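Buvwood – Caja plegable de cartón kraft, se sirve en plano

Ref. 1166. Paquetes de 182 unidades. Se vende por paquete completo.

Todos los fabricantes de cajas dicen que la suya se monta en segundos. Nosotros vendemos cajas desde hace bastante tiempo y preferimos no poner un cronómetro en la ficha. La Buvwood llega como una plancha troquelada, con los hendidos ya marcados, y hay que doblarla. El primer paquete se hace lento y el segundo bastante menos. Quien espere una caja que se arma sola puede mirar otra página.

El cartón es de una sola onda, marrón por las dos caras, sin imprimir. La distribuidora Grornitz lo anuncia como «ultrarresistente», palabra que hemos quitado de nuestro catálogo. Aguanta ropa, papelería y piezas pequeñas bien calzadas. Para botellas o herramienta, pida la versión de doble onda.

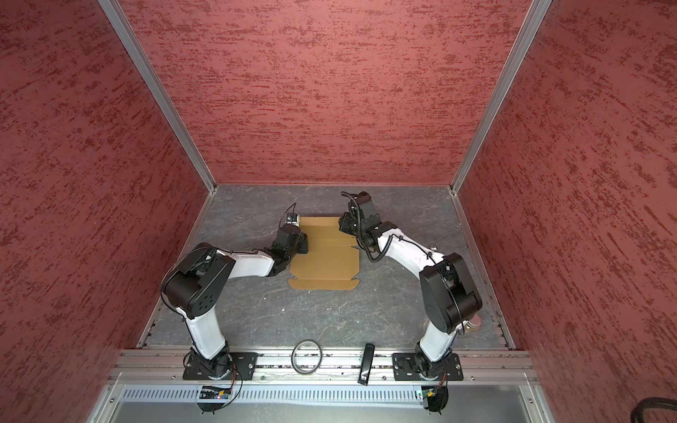 Plancha sin montar, con los hendidos a la vista y la solapa estrecha de esquinas recortadas.

Los hendidos conviene repasarlos antes de levantar las paredes. En el lote de mayo algunos venían flojos y la solapa estrecha tendía a abrirse; Maiara Falcão, de almacén, devolvió dos palés y desde entonces revisamos cada entrega. Si le llega una plancha con el pliegue mal marcado, la cambiamos. Si la ha doblado al revés, no.

Sobre el cierre: el fabricante asegura que no hace falta cinta. Para guardar en estantería, de acuerdo. Para enviar por mensajería, ponga cinta – una tira abajo y otra arriba.

Almacenaje: en horizontal y en sitio seco. De pie contra la pared se comban, y una plancha combada no cuadra.

Pedido mínimo: 2 paquetes. Plazo de entrega: 4 días laborables desde el almacén de Plernside. No servimos los lunes.

Muestras y presupuestos: Vangelis Karamanlidis, departamento comercial. La muestra se envía sin montar, igual que el resto.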